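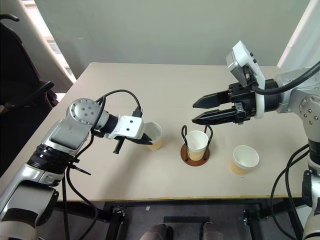

Foire aux questions : mes essais de pinces

Pourquoi des gobelets en carton ?
Parce que c'est léger, ça s'écrase pour un rien et j'en ai toujours sous la main ! Une pince qui serre trop fort, ça se voit tout de suite sur un gobelet, alors que sur un cube en bois elle passe pour excellente.

Tu testes les deux bras en même temps ?
Oui, autant que possible. Je garde le même contrôleur (un Onero) des deux côtés et je change seulement les doigts. Avant je faisais un bras le matin, l'autre l'après-midi, et je comparais un peu n'importe quoi...

Combien d'essais par pince ?
20 prises par réglage, 4 réglages. Beat Ammann trouve que c'est peu, et il a sans doute raison, mais je fais ça le dimanche et mes dimanches ne sont pas extensibles.

Et le porte-gobelet en fil métallique, il sert à quoi ?
À compliquer les choses :) Un gobelet posé tout seul, on l'attrape par où on veut. Avec les boucles de chaque côté, il faut choisir son angle d'approche, et c'est là que les doigts longs me donnent le plus de fil à retordre.

Caméra au poignet ou caméra fixe ?
Les deux si tu peux ! Si je devais n'en garder qu'une, je prendrais le poignet pour la saisie fine. Pense au câble par contre : laisse assez de mou pour la rotation complète, j'ai arraché un connecteur en novembre.

Tes fichiers de réglage sont disponibles ?
Ceux de la pince Hegde, oui, écris-moi. Pour les autres, Adebayo Onuoha relit encore mes notes et je préfère attendre ses corrections.

Je débute, je commence par quoi ?
Vitesse basse, force au minimum, et un bon paquet de gobelets.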